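Idstead bench, pouring cell, two-arm rig. August, started 8.15 in the morning with tea and good intentions.

Carrying on from the last entry, in which I declared the grip drift fixed. It was not fixed. The bottle had been creeping round in the fingers on every tilt past horizontal, and I had blamed the pads, the bottle, the room temperature and the person who wrote the grip routine (me). Took the gripper off the wrist, cleaned both pads with isopropyl, refitted. Same creep. Took it off again and found the pivot screws on one finger a shade slack. Thread lock was on the Kaltex list for the spring service and has a tick next to it in my handwriting, so we'll move on.

Nipped all the pivots up, worked the fingers by hand until they moved freely without rattling, put a dab of lock on each. Left it alone for the length of a meeting.

Close setting went from 700 to 810 on the controller scale. At 700 the bottle turns if you look at it firmly. At 810 it holds and the body doesn't complain. I tried a bit further and the current limit tripped, so 810 is the number until someone gives me a reason.

Grip height matters more than I had written down. Low on the body, below where it swells, both pads flat. If the pads land on the curve they ride up and you are back to creeping. Cap off before you start, obviously. I say obviously. There is a program called pour_test_cap_on and we all know why.

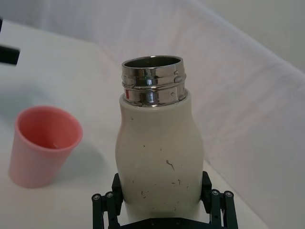
Low grip, pads on the lower body, cup to the left.

Wrist camera next. The bracket had been knocked at some point, probably when the Gilmartin crate came past on the trolley. Slackened it off, set it square to the base plate, tightened, ran the calibration board. First run bad, second run fine, third run identical to the second, which is suspicious but I'll take it.

Cloth: still wrinkled. Somebody has suggested ironing it. Somebody is welcome to.

Pour program. Tilt rate was fine for the old jug and far too eager for this bottle, so I cut it to 38 per cent and put a short pause in before the final angle. The pause lets the stream settle thin before the arm commits. Filled to the 100 ml line in the measuring beaker first, then tipped that into the bottle, so there is never enough in there to make an interesting mess. The idle arm should be parked fingers open and clear of the cup before the other one tilts. I have now put that in as an interlock – previously it was a habit, and habits go on holiday in August.

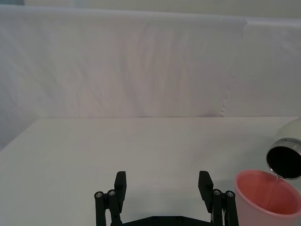 Does the idle gripper need to be powered during a pour?
Leave it powered. With the drive off, the fingers can sag on their linkages, and the next close starts from the wrong place. If it has been off, home it before you do anything else.

Left to do:
Order spare pads from Plallerbridge, same hardness as last time. Not the soft ones, they pick up every crumb on the bench.
Check pivot screws again after a week's running and write the result here, even if it's embarrassing.
Rename the cap_on program.
Cable tie on the wrist loom is too tight on the inside of the bend. Replace with the hook and loop sort.
Change the tick on the service list to a question mark.

Stopped at 5.40. Towel is on the radiator.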